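3. Planning and pricing your two-arm bench

Do this before you order a single part – it's the fun bit!

1. List every task for the first 30 days. Sorting cables and sockets is a brilliant starter job. 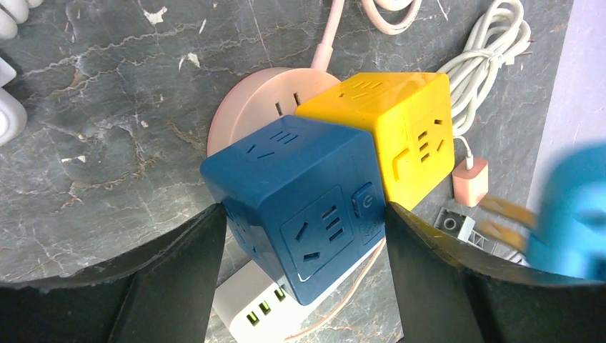
2. Set aside 22 per cent of the budget for spare fingers and cables.

Note: Trellen grippers are priced singly, so double the figure for two arms.

3. Draw the bench to scale, with both arms, their bases and the walls.

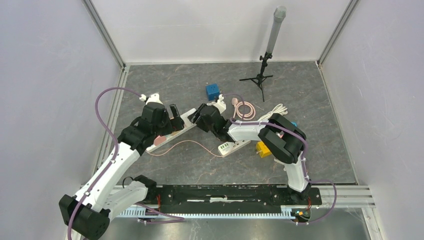 4. Ask Lalleo for a written quote.

Caution: Do not order arms until the bench size is agreed.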